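Back from Bundano, legs are toast

Ok quick one because I have a ton of laundry and about an hour before I fall asleep on the couch. Spring tournament is done. We went up with 13 players, came home with 13 players, one of them on crutches (ankle, not broken, she's fine and already complaining about missing practice).

For anybody new, I play left back for Ostine in the over-30 women's league. Not a fancy league. Half of us started after we had kids and the other half played in college and won't let you forget it. We do two out of town tournaments a year and Bundano in March is the big one, 26 teams this time, which is the most they've had since I joined.

The drive

Left at 5 am. Would not recommend. My car had the balls, the pop-up tent, both coolers and three people who all wanted to stop at different places for coffee. We hit fog past the reservoir and crawled for a while, got to the fields with just enough time to tape up and find the right one. They renumbered them. Field 4 is now where field 9 was. If you're going in the fall, print the new map, the one on the web site is still the old one.

Group games

Game one was Purnetti. They beat us last year and the year before, and they've got a striker who is faster than all of us put together. My job was basically stay goal side and don't dive in. Dove in once. She went right around me and hit the post. Learned my lesson, stayed on my feet after that, and we got out of there 1-1 which felt like a win.

Game two, lost 2-0. Nothing to say. We were flat, the sun was in our keepers eyes the whole first half and then the wind switched after halftime so we got that too. Both goals off corners. We have talked about marking on corners since I want to say January. We'll talk about it again.

Game three we had to win to get out of the group and we did, 3-1! Best we've played all year. Short passes, everybody moving, no panic in the back. I even got forward a couple times and put in a cross that somebody got a head on. Didn't go in but it's going in the scrapbook.

Knockouts

So second in the group meant we got Stojanovska in the quarterfinal, first thing in the morning, frost on the grass. They're named after the bakery that sponsors them and yes they bring pastries, and yes they share them, after. Before the game they don't even look at you.

0-0 at half. 0-0 at full time. Straight to penalties because there's no extra time until the semis. I was down to shoot fifth and I have never wanted anything less in my life. Standing at midfield with my arms around people, trying to remember which corner I'd picked. We missed our second, they missed their third, and then our fourth went over the bar and they made theirs and then the next one and that was it. Never got to me. I was mad for maybe a minute and then so, so relieved, and then mad about being relieved.

Anyway quarterfinals. Further than last year. I'll take it.

Money stuff because people always ask

Entry fee got split across the team plus the club put in a chunk. Our fundraising total for the season is 3757 dollars, mostly from the car wash and the used gear sale, and out of that 2064 has gone to travel and fees so far. Rest is for the fall trip and new corner flags, the old ones are held together with tape. If you still owe for the hotel please send it this week, I put it all on my card.

Body report

Knees ok. Left hip not great, been stretching it every night. Lost a toenail, won't go into it. The new boots were a mistake – not bad boots, just should not have worn them for the first time at a tournament. I know this. I tell other people this. Blisters on both heels by the end of the first day and I played the quarter in my old ones with the split sole.

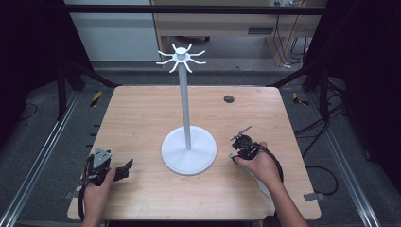
What's next

League starts back up in three weeks. Practice is at the usual place, 6:30 pm, bring a light shirt and a dark shirt. We're going to work on corners. And penalties, everybody takes one, no hiding in the back of the line (me).

We need at least two more players before the season starts, more if the ankle takes longer then expected. You don't have to be good. You have to be ok with running and with getting yelled at in a friendly way. Leave a comment if you're interested and I'll get you the details.

Dryer just buzzed, gotta go.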